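工单详情 - Wieser 家居用品售后支持
工单编号:1000-11
产品:Flunetti 条纹床盖(双人)
提交人:Janaína Conceição
状态:处理中
优先级:普通

问题描述
床盖是 Nirside 店里买的,5 月开始用。孩子习惯把玩具全倒在床上玩,收拾的时候经常漏掉小件。最近两次洗完以后,布面上出现几处起毛和一小段抽丝,位置在床的中间偏床尾。洗衣机里还捞出过一块小塑料件。想确认两件事:抽丝是不是面料本身的问题,能不能换;以后玩具放在上面应该怎么处理。

已经试过的办法
1. 用粘毛器清理,起毛处没有变化。
2. 换了 Visura 的中性洗衣液,水温调低,没有新增起毛,旧的还在。
3. 抽丝的线头没有剪,先用针从背面拉回去,洗过一次又出来了。

处理记录

客服 第1次回复
您好,请补充以下信息:洗涤程序、是否使用烘干机、床盖平时的使用情况。

提交人回复
标准程序,洗 2 次中有 1 次用了烘干机,低温。平时白天一直铺着。玩具多数是塑料的,有几个边上有缺口或者棱角,孩子会拖着走。照片见附件。

客服 第2次回复
照片已收到。从这两张看不出抽丝的具体位置,请再拍一张线头的近照,旁边放一把尺子。在此之前请先这样做:
- 洗之前把床盖整个掀起来,在地上抖一遍,再检查四个角和褶皱里面。
- 带缺口的塑料玩具不要直接在布面上拖,放进浅盘或者盒子里玩。
- 装洗衣袋洗,翻面,不和带拉链的衣物一起洗。
- 线头不要剪,继续从背面拉回。
- 暂停使用烘干机。

提交人回复
盘子家里有一个,白底粉边的,以前孩子只拿它装一部分东西,其余还是散在床上。现在改成玩完先全部放进盘里,再倒回玩具箱。近照等洗完这次再拍,我想看看装洗衣袋有没有区别。

客服 第3次回复
可以。收到近照后转面料组判断,需要 5 个工作日。工单保持打开,不需要重新提交。购买凭证请一并上传,Nirside 的电子小票也可以。

提交人回复
小票已上传。洗衣袋明天到。

最后更新:2022年8月27日

附件(2)
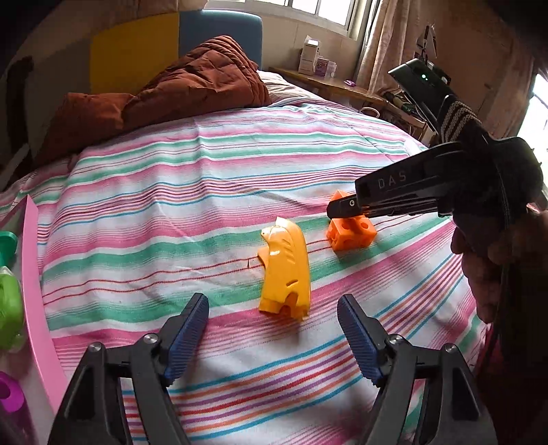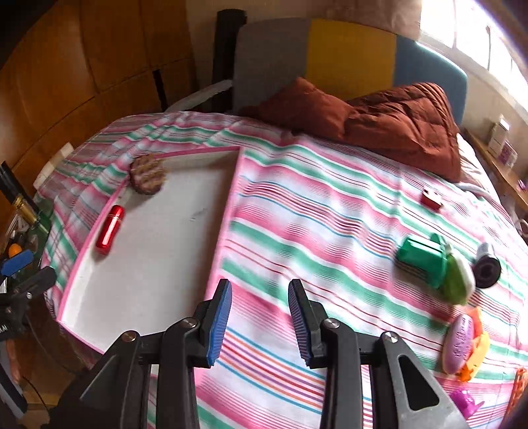
两张附件:铺在床上的条纹床盖,上面放着玩具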